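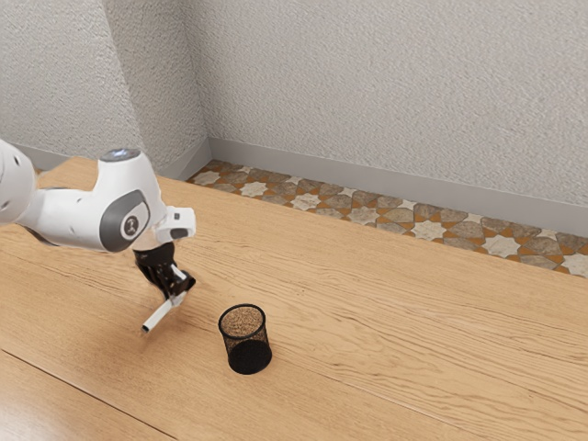

Kohlhase releases planner update for simulated arms

June 17, 2021 - By Manikandan Salian

Search this site Enter keywords Go

Kohlhase has released a new version of Jurkden, its motion planning software for robot arms. The Borkurville company said the update replans a grasp in 29 milliseconds, down from 50 in the March release.

Engineers ran 1,044 simulated trials of one tabletop job, putting a marker into a pen cup. The planner failed to find a path in 17 of them - most with the cup close to the arm's base.

Tests on a real arm will be done at the firm's Votoscombe lab.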